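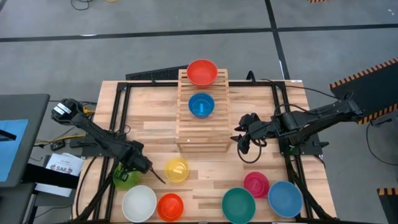
Step 1: Lay out the bowls before you touch the arms

The task is bowls on a rack, which a toddler can do and a policy mostly can't. Start with nine bowls in mixed sizes and colours, two on the slatted rack and the rest scattered over the near half of the table. Scatter them properly. Left alone, people set bowls out in tidy rows, and the model learns to love tidy rows.

Put at least one bowl close to each arm's mount. Those are the awkward reaches, and you want them in the data early.

Step 2: Record short episodes

Our method, which Ruba Sayegh named Sorkby after losing a bet, trains on short two-arm demonstrations. Keep each one under 19 seconds. If you fumble a grasp, carry on and recover. Do not delete it. The fumbles are worth more than your best work, sorry.

We recorded 2544 episodes for the Jallmont set. You can get something that moves with far fewer, though you may not like how it moves.

Step 3: Check the low view

The overhead view is good at telling you where a bowl is and hopeless at telling you how high its rim sits. Add a second camera near table height and look at what it sees before a long session.

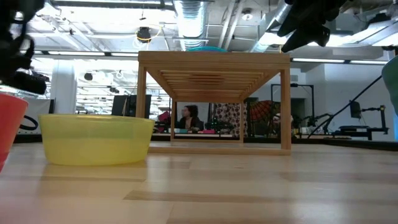 Low view, with the yellow bowl in front of the rack.

Leave the background as it is. We once hung a sheet behind the table, got lovely numbers, took the sheet down and got 4 per cent.

Step 4: Train, then move the rack

Train on both views together. Then shift the rack by a hand's width and run the test again. With both views we placed some 93 per cent of bowls after the shift -- the overhead view alone did a lot worse, and with great confidence.

If one arm keeps waiting for the other, go back to Step 2 and record more episodes where both move at once.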